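Forums Home Artists Clients Aftercare Search
2 min read

**Deposits when the artist moves shops??**

inkmoth301
Put down 200 in December for a half sleeve at Bralum. Artist just left for Clonero, an hour further out. Bralum says deposit stays with the shop. Artist says its hers. Who's right

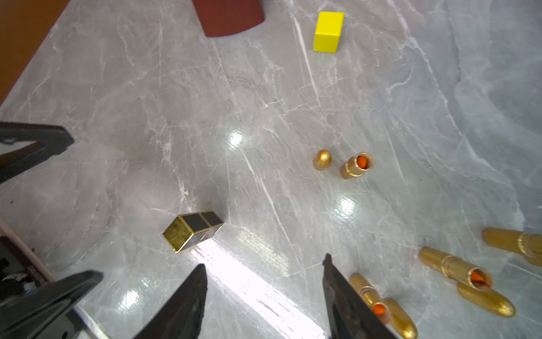 marble top, gold lipstick parts, yellow block

pughline
Depends who took the money. Card machine at the front desk = shop. Straight to her = her. Check your statement

inkmoth301
Front desk. But I booked HER, not the building

pughline
Doesnt matter, read the form you signed

Virniscombe_Vic
Disagree. Deposit pays for drawing time. Who drew it? If she's got the sketches done the shop has no business keeping it – I'd push.
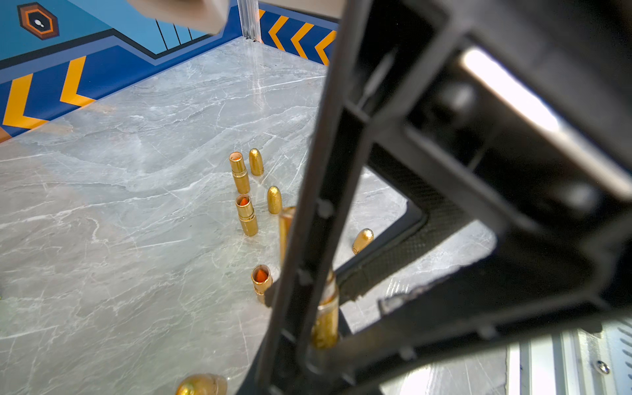 Deposits at my old shop went in the artist's envelope, never the till. Different places, different rules, so ask before you get mad. And talk about the design too while you're at it. If you like the gold look, same color as those ammo-shaped pieces on the marble, that's yellows and browns on skin and it needs a long session. Full quote on mine was 2,915 with 2 sittings. A deposit is small next to that.

inkmoth301
Mine's all black and gray but ok, fair

pughline
Still say the shop keeps it. They lose the chair time when she walks out

Virniscombe_Vic
She left, the client didnt. Why should the client pay twice

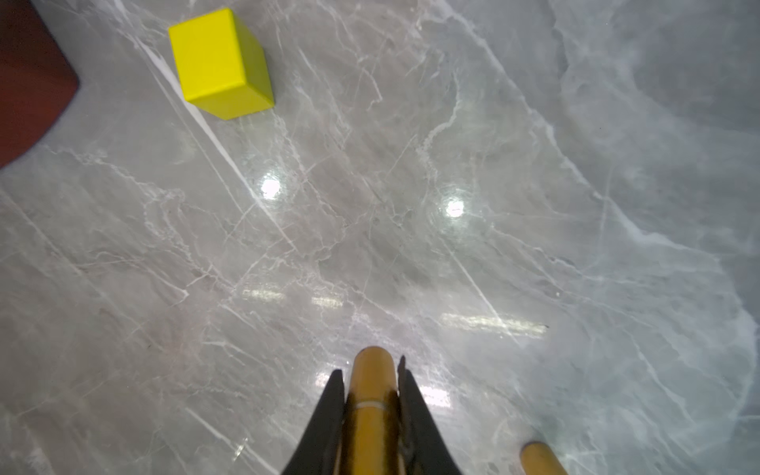
And the shop can fill that chair by next week if its any good. Email the manager, keep it polite, ask for a transfer or a refund in writing.

Shazia Minhas
Had this at a different shop. They split it, half back to me, half kept. Took over a month and alot of emails. New artist honored the rest

inkmoth301
Would take half tbh. Emailing tonight

pughline
Post what they say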